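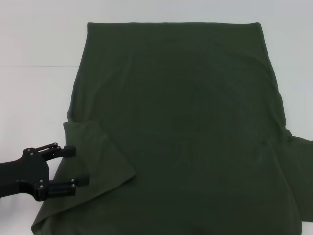 A reader in Utton wrote in to ask why her cotton T-shirts come out of the dryer an inch shorter every season when the care tag says tumble dry is fine. Her machine is set to "normal," the load is mixed, and the cycle runs until everything, jeans included, feels fully dry.

The jeans are the problem. In a mixed load the thin knits are dry long before the heavy items, and they go on tumbling in hot air until the heavy items catch up. Most of the length is lost in that last stretch.

Drying cotton knits

Sort by thickness first and color second. T-shirts, pillowcases and thin pajamas make one load. Jeans, towels and sweatshirts make another. A drum filled past two thirds dries unevenly whatever the setting.

Use low heat. If the dryer shows a temperature, stay under 120 °F for jersey. If it shows only words, "delicate" is usually the lowest heated setting, but check the manual, as some makers use the word for a shorter cycle at full heat.

Take knits out slightly damp at the hems and collar. Pull them gently lengthwise, smooth the side seams, and finish them flat or on a rack. A shirt that has already lost length can be wetted again and stretched by hand. Expect to get part of it back. Twisted side seams come from the way the fabric was knitted and cut, and drying flat will not cure them.

Dryer sheets leave a film on the lint screen. Hold the screen under the tap. If water pools on it, wash it with dish soap and a soft brush, rinse, and let it dry before putting it back. I do mine in October, when the line comes in and the dryer goes back to daily use.

Where to finish and fold
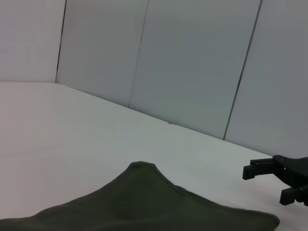 Height matters more than area. A surface at hip level lets you fold with straight arms; anything lower and the back complains by the second basket. Kitchen counters are usually fine. Beds are too low and too soft, and a fold made on a soft surface comes out rounded.

Wipe the surface and dry it before putting clean laundry down. Cooking oil is the usual source of the small dark spots that show up on shirts after washing and get blamed on the machine. Treat them with dish soap, leave for ten minutes, and wash again before any heat – a dried-in oil spot takes two or three rounds to shift.

Rack or line

A folding rack needs air on both sides. Leave a hand's width between the rack and the wall, and hang alternate rails if the load is heavy. My rack is an Ondidard, 78 inches when fully opened, and it holds one load of shirts with every second rail left free. The hinges loosen with use. Tighten them before the legs start to splay.

Hang T-shirts from the hem, upside down, with the clips at the side seams. Clips at the shoulders leave points. Sweaters should not be hung at all.

Notes

The Bitby clips with rubber pads mark pale fabric once the rubber ages. Plain wooden pins do not, but wipe them before use if they have been outdoors.

Starch is wasted on jersey.

Next page: wool, and how to block a sweater on a towel.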